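Larnside Community College
Household Skills and Home Organisation
Week 4 handout: Small cabinets, drawers and flat tops

Reading before class: the storage chapter in the Stendmont reader, up to the section on wardrobes. Bring your floor sketch from Week 2.

1. What this week covers

Last week dealt with pantries and full-height cupboards. This week is about the low cabinet with a top you can put things on and a drawer or two underneath. Most homes have at least one. It might be beside a bed, at the end of a kitchen bench, in a hallway or under a window. It tends to fill up first because it is at hand height and everyone walks past it.

We treat the cabinet as three separate places: the top, any open space below the top, and the drawers. Each has its own rules. Students who lump them together usually end up with a neat top and drawers that won't shut.

2. Terms used in the notes

Top: the flat upper surface, including any rim.
Cavity: an open space with no door or drawer front.
Upper drawer, lower drawer: counted from the top down. Some furniture catalogues count from the floor up, so check before you order parts.
Drawer front: the panel you see when the drawer is closed.
Clearance: the floor space needed in front of the cabinet to pull a drawer right out and stand behind it.
Resting item: something on the top that is going to be used or put away the same day.
Resident item: something that lives there.

The last two terms come from the Asfaw method, which we use for the rest of term. You don't need to read the original booklet. The summary on the course page is enough.

3. The top

Clear the top first, before you open anything. Sort what you find into resting and resident. In a kitchen or eating area, resting items are mostly food, drink containers and dishes. They look similar on the surface but go to different places, and this is where beginners slow down.

Fruit: goes back to the fruit bowl or the fridge. Check for soft spots before putting it with other fruit.
Drink cans: full ones go to the pantry or fridge, empty ones to recycling. Pick the can up to find out which it is. A can left on its side can roll, so deal with it early or stand it up.
Bowls: used bowls go to the sink, clean ones to the cupboard. A bowl that is always on the top because fruit is kept in it is a resident.

A glossy top shows dust and rings more than a matte one. Wipe it with a damp cloth, then a dry one. Wipe towards yourself so crumbs end up in your hand and not down the back. If there is a rim, run the cloth along it last.

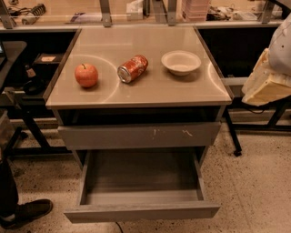
Should the drawers be emptied before or after the top is cleared?
After. The cleared top is then free to hold the drawer contents while you sort them, and you avoid putting things on the floor.

4. The cavity

An open cavity under the top is hard to see into and easy to forget. Keep it empty or give it one job, such as trays or placemats. Loose small items should not go in there. If you can't see the back of it from a standing position, use a torch when you clean it.

5. The drawers

Work on one drawer at a time. Pull it out fully and take everything out, including any liner. An empty drawer takes a couple of minutes to wipe: base first, then the side walls, then the inside of the front. Leave it open until it is dry.

Look at the outside of the drawer front as well. Scuffs near the middle or at one end are common where people push the drawer shut with a shoe or a knee. Try a damp cloth with a drop of dish soap. If the mark is still there it is probably a scratch, and scrubbing harder will dull the finish around it.

Before you pull a low drawer out, look at the floor in front. Cords, mats and shoes all get caught under an open drawer or trip the person standing at it. A cord should run behind the cabinet or along the wall wherever it will reach.

Decide what goes back before you put anything back. Heavy or flat things go in the lower drawer. Things used daily go in the upper one. Close the drawer when you have finished, even if you are about to start on the next.

6. Clearance exercise

For the practical we use the Gruretti two-drawer unit in the storage bay. With the lower drawer fully out it needs 1,065 mm from the wall behind to the front edge of the clear floor, of which 41 mm is the gap left at the back for cords. Measure your own cabinet at home the same way and add the figure to your floor sketch. If a door swings into that space, mark it in red.

7. For next class

Do one cabinet at home, top and drawers. Write down the resting and resident items in two columns, with where each one went. Half a page is plenty. Photographs are optional and are not marked.

The short test in March covers Weeks 1 to 4. Terms from section 2 will be on it. Late work goes in the box outside the storage bay, with your student number on the front.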